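Home | Opinion | Home & Family | Letters | Archive | Subscribe

Leave the blocks on the table

18 Nov 2022

Quick one this week, deadline in an hour and the kettle's on.

I want to argue against the toy box. The big one, with the lid. Every parenting page says the same thing: everything away by bedtime, surfaces clear, calm room, calm child. I did it for years. Scoop, dump, lid. And every morning the lot came out again upside down and half of it went under the sofa.

So I stopped. Alphabet blocks live on the dining table now, spread about, whatever way they land. We eat round them.
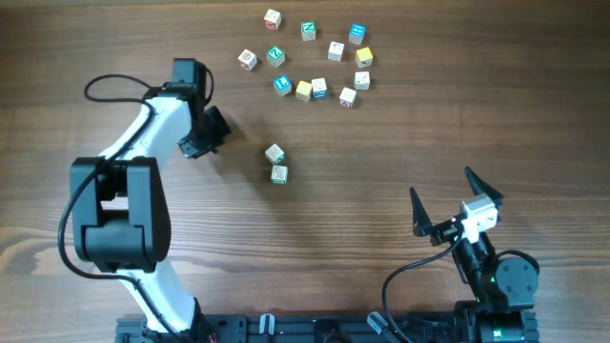

My sister in Plestitz thinks this is slovenly. She has the Haveck shelving, the whole wall of it, labelled. Lovely shelving. Her children ask permission to play, more or less, because getting anything down means a step stool and an adult. I don't think that's tidy, I think that's storage winning.

A block that's out gets picked up. That's my entire case really. You walk past with the toast and you turn one over. You push two together. A child who has no intention of Learning Letters will shove a letter along a table for ages if it's simply there, and will ask what it is, and then you've had your lesson and it took 8 seconds and nobody cried.

In a box they're a job. First getting them out, then the dread of puting them back.

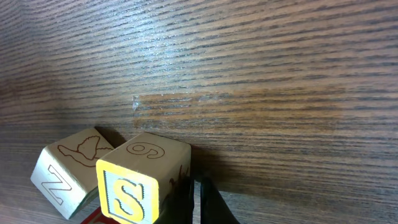

Old-fashioned blocks are also better than the clever ones, and I'll say so even though I get letters. We had a talking set from Grímsdóttir, a present, it needed batteries and it sang. It lasted until May. The plain sort does more because every side is a different thing. You get an N cut in thin brown lines, turn your head and it's nearly a Z, and on the top there's a bird flying along with its neck stuck out. Duck? Goose? We've argued about it over supper more than once. A yellow S next to it, all fancy round the edge like stitching. No tune, no flashing light. Just a different side up.

The usual objection is the furniture. Yes, all right. A wooden table that gets played on gets marked. Ours is dark and streaky and forgives a lot. I was quoted 586 pounds to have a table refinished by a firm over in Dedness and I laughed and went home. What would I be saving it for? Guests? They put hot mugs on it.

Other objection, you can't lay the table properly. True. You shove everything up one end with your forearm. Takes no time. Shove it back after.

I'm not saying live in a tip. Wash up, sweep the floor, please, paint goes away and so does anything with a thousand peices. But one surface, one set of things, left alone overnight. Try it for 7 days before you write in.

Kettle's boiled.

Comments (4)

pegbag
Tried this with farm animals. Stood on a pig at 6am. Box is back.

northlight
Agree about the singing ones. Ours went off in the cupboard at night, frightened the life out of me.

Mrs T
It's a goose. Ducks don't have the neck for it.

tablemat
Fine if you've got a dining table. We eat on our knees. Would a tray do?

Older posts | Contact | Back to top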